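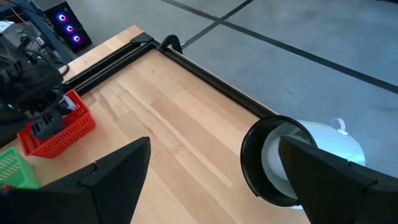
Slow cooker beans still hard after a full day

Posted by Chathurika Karunaratne in Kitchen Help

I put a pound of dried kidney beans in my slow cooker on low last night with an onion, a can of tomatoes and some salt. They have been in for nearly 24 hours and the skins are soft but the middles are chalky. The beans came from the bulk bin at the Hullgate market, so I don't know how old they are. Can I save them, or should I start over? We have very hard water, if that matters.

3 replies

Darow_51
Tomatoes. Acid keeps beans firm. Add them at the end next time.

pgreer
The tomatoes are part of it, and so is the hard water. Old beans are slow too. The bigger problem is that kidney beans shouldn't go into a slow cooker raw. They contain a toxin that low heat doesn't destroy, and undercooked ones can make you pretty sick. I would throw this batch out.

For the next one, soak the beans at least 5 hours, drain, cover with fresh water and boil hard on the stove for 10 minutes or more. I go 30. After that they can go in the slow cooker with the onion and salt. A small pinch of baking soda in the soaking water helps if your tap water is hard. Tomatoes go in when you can mash a bean against the roof of your mouth.

Su
I just use canned. 4 cans in a big pot of chili, rinsed, last half hour. Never had a hard one.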